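**Topic: One basket for the whole coffee corner – good idea or clutter trap?**

**mugshelf_dee** wrote:

So I gave up on the mug tree. It tipped one time too many and I'm done with it. What I want now is one basket that holds everything for coffee and tea, so I can lift the whole lot off the counter when I need to roll out dough. I went with pink plastic, the kind with little round holes all over the sides and a gray grip strip on the rim. I looked at the Varkby one too but it was 30 dollars and the holes were huge, teaspoons go right through.

Two mugs side by side is the part I keep fiddling with. They want to sit handle to handle and then nothing else fits!
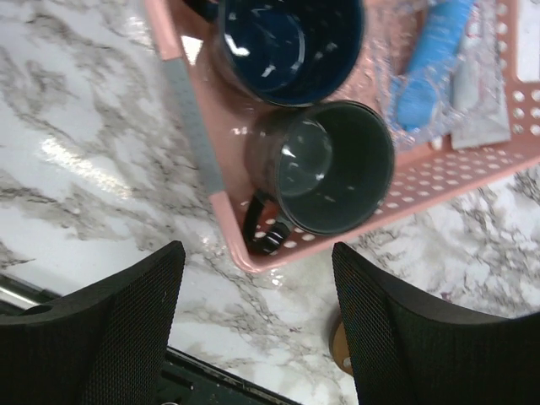

I've been turning the handles out toward the corners, and that frees up a strip along one side for packets and bags. My question is whether you all keep the small stuff in with the mugs or give it a home of its own. My sister-in-law says mixing them is how you end up with sugar in your cup (the bad kind of sugar in your cup, with lint).

**tincupper** wrote:

Separate. Always separate. I had a Lomik caddy with everything thrown in together and one torn tea bag meant washing every mug I own. Baskets with holes are great for airing out but they leak crumbs all over the counter.

**hollyhock287** wrote:

Disagree with tincupper, sorry! One basket is the whole point. If I have to open a drawer AND a basket I'm just going to leave things out. Put the packets in a zip bag and stand it on end. Takes up no room and you can see what's in it.

Also what is your counter, is that real marble or the pattern?

**mugshelf_dee** wrote:

Just the pattern, I wish. It shows every coffee ring either way.

OK so I tried it tincupper's way for the weekend. Mugs out of the basket and onto a brown wooden board, handles pointing away from each other, and a clear glass divided dish in between for the little things. The basket goes behind. I have to admit it looks nicer – like a cafe that charges too much. But now I've got a board, a dish and a basket, and where does the dough go?
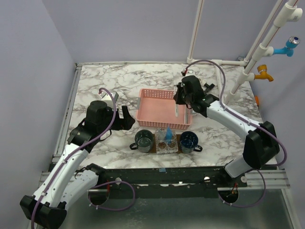
*Last edited by mugshelf_dee on November 25, 2018*

Leaning toward keeping the board for when people come over and going back to the basket for regular mornings. The divided dish stays no matter what, I love it. Cookies on one side, tea stuff on the other.

**tincupper** wrote:

See, the board is better. You can carry a board.

**hollyhock287** wrote:

You can carry a basket without the mugs sliding off it! Try going down three steps to a patio with a board and two full mugs.

**tincupper** wrote:

Who carries full mugs in a basket??

**oldpantry** wrote:

Drostico makes a tray with a lip that would settle this, but check the length, mine hangs over the edge of the counter and I've caught it with my hip more than once. Dark blue mugs look good on wood by the way. Do the handles on yours get hot?

**mugshelf_dee** wrote:

Not so far, but I only fill them halfway. I'll measure the counter tonight and look up that tray.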